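The Sunday sink

I have been meaning to write about the washroom for weeks, and this morning I finally have a cup of tea and a quiet half hour, so settle in. 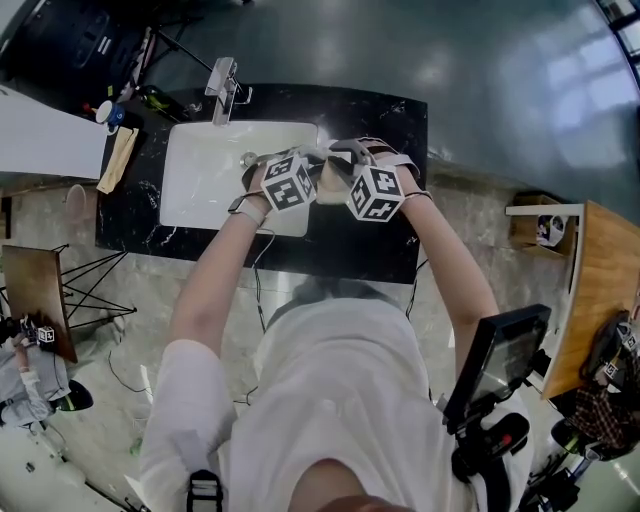

Hands at the white basin, with the black marble all around it.

When Lakshmi and I picked that counter, everybody warned us about black marble. Padmavathi told me I would be wiping it twice a day, and I'm sorry to say she was right (she usually is!). Every drop shows once it dries. But I do love it with the white sink and the plain chrome faucet – one lever, nothing to fuss over – and I would choose it all again tomorrow.

My routine takes 18 minutes if I don't stop to chat. I clear whatever has collected beside the faucet, because there is always a cup or a bottle that has wandered in from somewhere else, and then I go over the basin with warm water and a soft cloth. The corners get an old toothbrush. Last of all I dry the marble in long strokes toward me, which Keerthana taught me back in March, and it does leave fewer streaks than my old way of going in circles.

Next week I want to tackle the stool, whose wooden top could use a little oil.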